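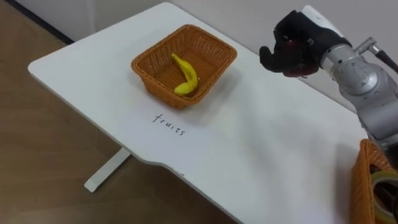 Sorting basket

Reading time: 2 minutes

A sorting basket is a small open container used to keep one kind of item apart from others on a table, shelf or counter. Sorting baskets are found in kitchens, shops, nurseries and classrooms. They differ from storage baskets mainly in size and in having no lid, so that things can be put in and taken out with one hand.

Materials and shape

Most sorting baskets are woven. Willow, rattan, seagrass and paper cord are all common, as is plastic strand made to look like wicker. A rectangular base wastes less room on a table than a round one, and sides that flare slightly outwards allow empty baskets to be stacked. The rim is usually rolled or braided -- this stiffens the top edge and covers the cut ends of the weave.

Sizes vary by maker. The Rarnine workshop in Holletville listed a table basket 190 mm wide and 50 mm deep, intended for fruit, and a larger one for bread. The two were sold together and were meant to stand on the same surface, the smaller behind the larger.

Labelling

A basket may be labelled on a hanging tag, on a card clipped to the rim, or on the surface it stands on. A word written directly on the table top, such as "fruits", marks the place as well as the contents, and the basket can be lifted away and put back in the same spot. Marker comes off some coated tops with a damp cloth but may stain unsealed wood.
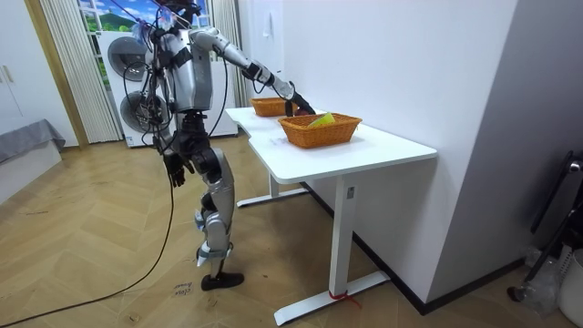
Where two baskets share a desk or table, they are normally set far enough apart for a hand to reach into either one without brushing the other. The basket used more often goes near the front edge.

Use in teaching

Toy fruit is widely used with sorting baskets in early years teaching. A banana is often given first, as its shape and colour are easily told from other fruit. The teacher Iara Cáceres described a set of 6 toy fruits and two baskets in her handbook for the Oyelaran nursery, with one basket left empty at the start of each session.

Care

Woven baskets should be brushed out dry. Natural fibre can be wiped with a damp cloth but should not be soaked -- the base may sag as it dries. Fresh fruit is best placed on a paper or cotton liner, as juice marks are hard to remove from the weave.

See also: bread basket, trug, wicker

Last updated: April 19, 2025

Contact | Copyright Sinusik | Back to top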